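采数据的第三周，手腕比机械臂先累

2018-02-02

上周有读者留言问我最近怎么不更新，答案很无聊：我在采数据。每天早上泡一杯浓茶，坐到遥操作的位置上，抓，放，复位，再抓，再放，再复位。中午吃饭的时候我发现自己用筷子夹花生米都在想“这一条轨迹干不干净”（那颗花生米掉了，按我们的规矩得标成失败）。

先交代一下背景。我们这个小项目叫Cetik，目标说起来很简单：让机械手学会在桌面上拿起各种小玩具零件，拿稳，再放到指定的地方。方法就是模仿学习，人先示范，模型跟着学。示范从哪儿来？从我和Jasmina Stoyanova的四只手里来。她负责上午，我负责下午，有时候反过来，看谁前一天晚上睡得好。

到昨天收工为止，我们一共存下3054条示范，清洗之后能用的是2028条。对，扔掉了三分之一还多，我第一次看到这个数字的时候真的有点心疼！不过翻了一遍被扔掉的那些，大部分扔得不冤。

一、扔掉的都是些什么

最多的一类是“犹豫”。操作的人手停在半空想事情，夹爪就悬在那儿一动不动，有时候能停好几秒。人看着没什么，模型可不这么想，它会老老实实学会发呆。我们早期训练出来的第一版策略就有这毛病，走到零件上方，停住，然后就一直停着，像忘了自己进屋要拿什么。

第二类是图像和关节数据没对齐。这个怪我，时间戳的代码是我写的，有一批数据的画面比动作慢了半拍，等发现的时候已经采了整整一下午。那天晚上我请Jasmina吃了顿烤鱼赔罪。

第三类就是单纯的手滑，东西飞出去了。其中一部分我们其实留着，单独放进一个文件夹，以后想试试拿来教模型怎么补救。

二、桌上到底该放多少东西

关于这件事我们吵过好几次。一开始我主张桌面干干净净，一次只放一个目标，这样学得快。Jasmina觉得这纯属自欺欺人，真要用起来，哪张桌子是干净的？后来Tassanee Sombatkul过来看了一眼我们的曲线，也站到了她那边，二比一，我投降。

所以现在的做法是目标零件旁边随手撒一些别的：积木、小托盘、圆片，颜色能多杂就多杂，位置每条都换。背景也不去管它，有人坐在旁边就坐着，椅子腿和线拖在地上就拖着。换成这种采法以后，单条示范的质量看上去乱了很多，可是模型在新桌面上的表现反而像样了。

夹取的零件里我最喜欢也最头疼的是那种带短圆柱的红色件，一块立着的平板，侧面伸出一截圆柱。指尖压在圆柱上的时候，腕部相机看得特别清楚，可表面又亮又圆，压偏一点点就可能打滑。平板那一面倒是好夹，但夹住以后它会把后面的东西挡掉一大块，模型得学会在看不全的情况下继续干活。
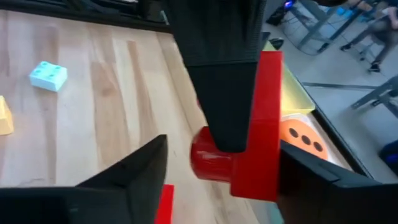

三、几条给自己看的笔记

写在这里免得下个月又忘了，你要是也在采数据，随便拿去用。

每35条休息一次，到点就停，哪怕手感正好。我对比过自己连续采很久的那几批，越往后动作越急，夹爪合得越来越早，训练出来的模型也跟着毛躁。

两个人的习惯要混着采。Jasmina喜欢从侧面斜着进去，我喜欢从正上方往下扎，之前按天轮班，结果验证集恰好全是她的，指标难看得要命，我还傻乎乎地调了两天学习率。

复位的时候闭上眼睛扔。这个听起来不太严肃，但人摆东西是有偏好的，我总爱把目标放在右手边，热力图一画出来就是一个大红坨。现在轮到我复位，我就抓一把往桌上一撒，落哪儿算哪儿。

文件名里不要写“最终版”。我们已经有final、final2和final_真的，别问。

标签当天打完。隔一夜再看回放，“差点掉了但是没掉”到底算不算成功，两个人能给出三种意见。我们最后定的标准是：放到位、夹爪松开、物体没倒，三样都满足才算，别的一律进失败。

四、接下来

用清洗后的数据训的新一版，昨晚跑了一轮实测，成功率86%，比我预想的高，我在实验室里喊了一嗓子，把Tassanee吓得咖啡洒了半杯。当然，测的还都是见过的零件，没见过的形状我还没敢试，估计会很惨。

三月打算再加一批更小的件，顺便把相机的曝光固定下来，现在一到傍晚画面就忽明忽暗。另外还想试一试主动挑样本，让模型自己说哪里没把握，我们就专门往那里补，少采一些重复的。Jasmina说她举双手赞成，前提是她的手到时候还举得起来。

有做过类似事情的朋友，尤其是处理过反光零件的，欢迎在评论里教教我。还有，护腕哪种戴着不闷？这个也很急！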